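A morning at the Hotton brickworks open day

I've wanted to get inside the Hotton works ever since we moved to this side of the valley, because you can see the chimney from our back bedroom and I'm nosy. They open the gates twice a year, once in summer and once in November, and the summer one is the one to go for (the yard is all clay, so bring proper shoes whatever the forecast says).

Parking was in the field behind the Sang Arms, three quid in a bucket, and then a ten-minute walk along the old tramway. We were put in a group of 13 and sent off to the clay pit first. It's much deeper than I expected! The clay comes up a sort of blue-grey and only goes orange in the kiln, something to do with the iron in it. Our guide passed a lump round and half of us were still picking it out of our nails at lunch.

After that came the moulding shed, which was my favourite bit. Most of the bricks are pressed by machine now, but they still throw some by hand for repair jobs on old houses, and there's a real knack to it. You roll the clay into a loaf, chuck it into the mould as hard as you dare and slice the top off with a wire. Mine came out with a corner missing. A girl of maybe eight did a perfect one straight after me, thank you very much.
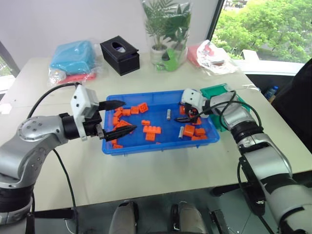

Words by the editor, Eltano Days Out

Small builders get looked after as well, with orange building bricks to play with, so nobody with children needs to worry about them getting bored before the kilns.

The kilns, then. There are two, and the older one, which everybody calls the Brirono, takes 3,164 bricks at a time and needs days to cool before anyone can unload it. It was out of use for our visit, so we were allowed to walk right in and stand under the arch. It smelled of soot and old pennies. The newer one holds fewer but is fired far more often, and even from behind the rope I could feel it on my face.

Lunch was in the old drying shed: cheese and onion pasties, tea from an urn, and a very good ginger cake that had sold out by the time I went back for seconds. The shop does seconds of the other kind too, 39p a brick if you carry them yourself. I bought six for the edge of the herb bed and regretted it all the way back down the tramway.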